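The arm that would not let go

Shaimaa El Khatib had been running the cloth-sorting cell at Mirkness for 13 weeks when the gripper stopped opening. It closed on a towel, lifted, moved to the drop point and stayed shut. Then the program, which had no reason to think anything was wrong, sent the arm back for the next one.

"It went down to the pile with a towel already in its fingers and tried to pick up another," she says. "The log was happy. Every line said released." 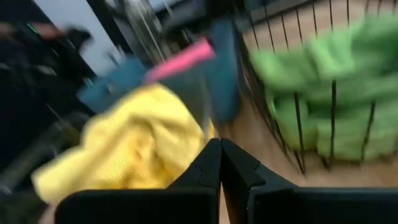
PISADANO, March

The job sounds simple when El Khatib explains it. Cloths of different colors and sizes lie in a pile, and the arm takes them up and puts them in a basket. It is slow work to get right, because a cloth never lies the same way again. Most of her day goes to picks that come up empty or bring a second cloth along.

So when the first bad cycle came, a little before 4 p.m., she took it for one of those. She let it run. On the next pass the dragging towel caught on the rim of a wire basket, and the arm pulled the basket across the table until the force limit tripped and everything stopped.

"I had my hand on the stop button and I was late," she says. "The limit got there before me. I don't like saying that, but it's in the report, so I may as well."

No one was hurt. The basket had a bent wire. El Khatib cut the power, worked the towel out by hand and spent the evening with the gripper in pieces on her desk.

She found two things. The first was lint, packed into the slide that one of the fingers runs on. The second bothered her more. The gripper, built by a small supplier called Fawzy, has a position sensor on the motor and nothing on the fingers themselves. A coupling between the two had worked loose. The motor turned, the sensor saw it turn, and the fingers stayed where they were.

"The lint made it stiff, and the stiffness wore out the coupling," she says. "You could fix the coupling and be back in the same place in a month. We clean the slide every 10 hours of running now. It takes three minutes and people grumble about it."

The software took longer. Clerker, the program that schedules the picks, used to accept the motor reading as proof that a cloth had been dropped. Now it also checks the load at the wrist after each release. If the weight hasn't changed, the arm holds still and calls for a person. El Khatib wanted that check from the start — it had been put off because it adds time to every cycle.

She tested the change by disconnecting the coupling on purpose and running 20 releases. The arm stopped on all of them. She then tried a very thin cloth and got 3 misses, where the wrist couldn't feel the difference. Thin cloths are out of the pile until there is a better sensor. 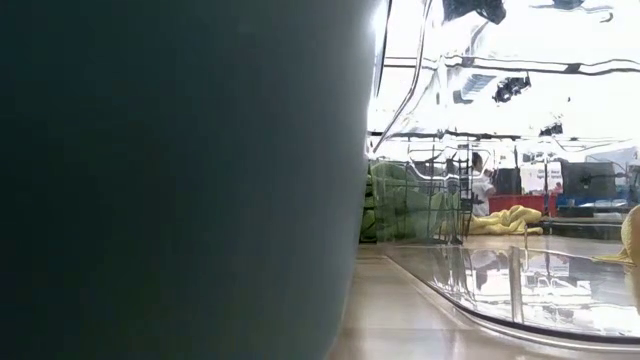 Can the arm be run with nobody in the room?

Not at present. Mirkness requires one trained person within reach of the stop button whenever the arm has power, and El Khatib says the rule will stay after the new sensor is fitted.

She has also lowered the force limit, which means more false stops. On a bad morning the arm halts over a fold in a towel and somebody has to walk over and reset it.

"I can live with that," she says. "I've asked Fawzy for a finger sensor and they've said summer. I've written summer on the whiteboard with a question mark."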